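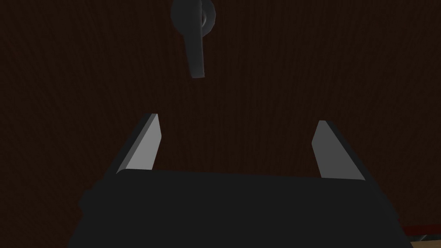 Ticket 2667: Label printer prints half a label, then feeds three blanks
Opened by: Emmett Benavides
Site: Brenport, shipping office
Opened: January 11, 2018
Status: Closed

Emmett, first post

Hi all, I'm putting this in as a proper ticket because I've been emailing Mortimer on and off and I think we've both lost the thread. The Brannigan label printer in the shipping office has started printing the top half of a label and then spitting out three blank ones. Then the light blinks orange and it sits there until I open and close the lid. After that it prints the next label fine, or sometimes two or three fine, and then we're back to half a label.

It's the big one by the scale, the one we use for carton labels. The small one for return slips is okay (well, it's slow, but it was always slow).

What I've tried so far:

Turned it off and on. Many times.
Blew the dust out of it with the canned air.
Swapped the USB cable with the one from the small printer.
Put in a new roll of labels.
Ran the self test by holding the feed button while powering on. The test page came out perfect, which made me feel a little crazy.

We have a pallet order going out to Mosum this week and I've been hand writing cartons, so anything you can do would be great.

Emmett

Mortimer Escobedo, IT

Thanks for writing it all down, this helps a lot! The good self test is a big clue. When you do that, the printer makes the page up by itself and the computer isn't involved at all, so the print head and the motor are probably fine. I'd look at the label size setting next.

Can you open the printer preferences on the shipping PC and tell me what it says under Stock? Also which program are you printing from when it goes wrong, Grestia or the carrier website or both?

Emmett

Stock says "Custom 1" and the height is 69 mm. I print everything from Grestia. I just tried one from the carrier website and that one did it too, so it isn't only Grestia.

Mortimer

Okay, and what size are the labels on the roll? Grab a ruler if the box doesn't say.

Emmett

Box says 100 x 150. Ruler agrees with the box. So 69 is way off, right? I got all excited and changed it to 150, hit Apply, and printed five good labels in a row. I was about to come back here and tell you you're a genius. Then I closed Grestia for lunch, opened it again after, and I'm back to half a label. I looked in preferences and it says 69 again!

I didn't touch it. I asked Sabina and she didn't touch it either.

Mortimer

Ha, so close. There are two places to set this in Windows and they look almost the same, which has gotten me more than once. One is Printing Preferences, and that's just for your own login. The other is Printer Properties, then the Advanced tab, then Printing Defaults, and that one is for everybody on the machine. I bet the 69 is sitting in the defaults and gets pulled back in when the program restarts.

You need admin rights to change it, so I'm going to remote in. Can you leave the PC on and logged in while you go do your afternoon count?

Emmett

Yep, it's all yours. Please don't close the spreadsheet that's open, I haven't saved it. Okay, I just saved it.

Mortimer

Notes from the remote session, mostly for my own benefit next time:

Printing Defaults had Custom 1 at 69 mm. Changed to 150 mm and made a new stock called Carton 150 so we're not relying on something named Custom 1.
Deleted Custom 1.
Found a second copy of the printer installed, named "Brannigan (Copy 1)", also set to 69. Grestia was pointed at the copy. Removed the copy, pointed Grestia at the real one.
Cleared four stuck jobs out of the queue. They were old.
Restarted the print spooler, opened and closed Grestia twice. Setting stayed at 150 both times.

The copy was most likely made when you swapped the USB cable, Emmett. Windows sees the printer on a different port and decides it's a brand new one. That part isn't your fault, it's just how it goes. But it does mean I don't know where the 69 came from in the first place.

Sabina Weerakoon, Shipping

I think I know about the 69. Back before the holidays we had those short shelf labels to do for the back aisles, and Frans came over and set the printer up for them. He did 338 of them in one morning. I remember because he was very proud of it and told everyone. Could that be it?

Frans Van Hecke

Guilty. The shelf labels are 69 mm tall and I made Custom 1 for them. I thought I'd put it back afterward! I remember changing it back in one window and it printing a carton label fine, so I figured that was that. From what Mortimer wrote, it sounds like I fixed the one place and left the other. Sorry Emmett. I owe you a coffee for the hand written cartons.

Mortimer

That would do it. It would've worked fine for you right then and come back to bite somebody later. If you need shelf labels again, ping me and I'll add a stock for them so we can switch back and forth without typing numbers in.

Emmett, one more thing. After a change of label size the printer wants to be calibrated so it can find the gap between labels. With the printer on, hold Feed until the light blinks twice, then let go. It'll push out a couple of blanks and stop. Those blanks are normal.

Emmett

Did the calibrate. Got two blanks, then it stopped right on the edge of a label like it should. Printed the whole Mosum order and every carton came out right. I also moved the USB cable back to its old port and then immediately worried I'd made another copy, so I checked, and there's only the one printer in the list.

Can we order more rolls while we're here? I wasted a bunch on this. We buy them in cartons of 1000 and I'm into the last one.

Mortimer

Rolls go through Apostolos, I only do the things with plugs. Leaving this open overnight in case the setting jumps back.

Apostolos Chrysikopoulos, Purchasing

Saw this. Two cartons of the 100 x 150 ordered, same as last time. Emmett, put the wasted ones in the box under my desk, we use the backs for notes.

Emmett

Morning! Turned everything on cold, opened Grestia, first label came out full size and the preferences still say Carton 150. Fine to close this. Frans, I take milk, no sugar.

Mortimer

Closing. If it ever shows "Copy 1" in the printer list again, don't delete it yourself, just reopen this ticket and I'll take a look.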